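検索 キーワードを入力 検索する

当サイトではCookieを使用しています。閲覧を続けると、使用に同意したものとみなされます。 同意する 設定

木工シェア工房ミトラ(Mitora) 秋の安全点検チェックリスト(コメントつき)

点検日:2025年11月13日
点検した人:リゴベルト・レンヒフォ(Rigoberto Rengifo)
前回:4月

今回もやりました、全館点検! 前回より項目を増やして、気づいたことを片っぱしから書き込んであります。長いですが、自分の使う機械のところだけでも読んでください。判定は「良」「要観察」「要修理」です。

1 入口・通路
□ 避難口までの通路に物がない 良
□ 誘導灯が点灯する 良
□ 消火器の位置表示が見える 要観察
コメント:通路がすごくきれいになりました! 4月は板材の立てかけで肩をすぼめて歩いていたのに、今は台車がすっと通ります。消火器の表示は、棚を動かしたせいで奥からだと読めません。壁の高いところに貼り直します。

2 電気まわり
□ 延長コードの被覆に傷がない 要修理(1本)
□ コンセントにほこりがたまっていない 良
□ 分電盤の前が空いている 良
□ 漏電遮断器のテストボタンで切れる 良
コメント:傷のあったコードは黄色の長いほうです。もう札をつけて外しました。テープを巻いて使い続けるのはなしでお願いします。遮断器は押した瞬間にパチンと落ちて、気持ちがいいくらいでした。

3 昇降盤・帯のこ
□ 割刃と刃の高さが合っている 良
□ 刃口カバーが自重で下りる 要観察
□ 非常停止ボタンが効く 良
□ 押し棒が手の届くところにある 良
□ 帯のこの刃に欠け・ひびがない 良
コメント:刃口カバーの戻りがほんの少し渋いです。支点に木粉が詰まっていたので掃除したら、だいぶ軽くなりました。次に使った人、感触をノートに書いてくれるとうれしいです。押し棒は新しく作りました。タモの端材です。握りの形にはかなり凝ったので、ぜひ触ってみてください!

4 集じん
□ フィルターの目詰まりがない 要観察
□ ダクトの継ぎ目に漏れがない 良
□ 集じん袋の中身が七分目以下 良
コメント:ダクトの総延長を測り直しました。図面では1235センチ、実測もぴったり。こういうのが合うと一日じゅう機嫌がいいです。フィルターは運転時間が200時間を超えました。叩いて落とすだけだと奥に細かい粉が残るので、次の休館日に交換します。

5 塗料・オイル
□ 油を拭いた布が水入りのふたつき金属缶に入っている 良
□ 溶剤のふたが閉まっている 良
□ 缶に品名と開封日が書いてある 要修理(2缶)
コメント:日付のない缶が2つ。心当たりのある人は今週中に記入を。乾性油の布は丸めて放置すると自然発火します。「ちょっと置くだけ」でも必ず金属缶へ。ここだけは何度でも書きます。

6 作業台・天板
□ ぐらつきがない 良
□ 天板にささくれ、浮いた木口がない 良
□ 角の面取りが残っている 良
□ 塗膜のはがれ、べたつきがない 良
□ 台の高さが表示と合っている 要観察
コメント:手のひらで木目に沿って一度、逆らってもう一度なでます。ささくれは逆目でよく見つかります。明るい色の天板は斜めから光を当てると傷が拾いやすく、木目のゆらぎまで楽しめて一石二鳥。低い台は表示が71センチですが、脚のアジャスターが片側だけ伸びていました。締め直したあと、もう一度測ります。
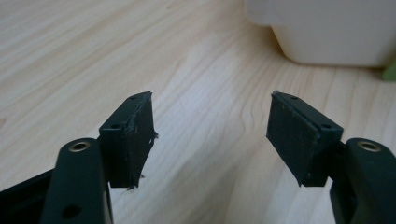 キーガン・ヴァション(Keegan Vachon)さんからは、天板をなでる点検は薄手の手袋より古いストッキングのほうがいい、繊維がすぐ引っかかるから手を切る前にわかる、との書き込みがありました。さっそく試したところ、台の裏側の木口で2か所引っかかりました。表は「良」のままですが、裏は次回から独立した項目にします。すばらしい知恵をありがとうございます!

7 保護具・救急
□ 保護めがねのレンズに深い傷がない 要観察
□ 耳栓・イヤーマフがそろっている 良
□ 救急箱の中身が期限内 要修理
□ 洗眼ボトルが期限内 良
コメント:救急箱は滅菌ガーゼが期限切れでした。とげ抜きも先が曲がっていて、これではとげが怖がってくれません。両方とも注文済みです。めがねは傷の深いものを別の箱に分けました。

次回までにやること
・消火器の表示を貼り直す(レンヒフォ)
・延長コードを買い替える
・集じんフィルター交換
・低い台の高さを再測定
・点検表に「天板の裏」を追加

書き込みは入口のノートか、このページのコメント欄へどうぞ。次の点検は4月です。

ミトラ通信をメールで受け取る メールアドレス 登録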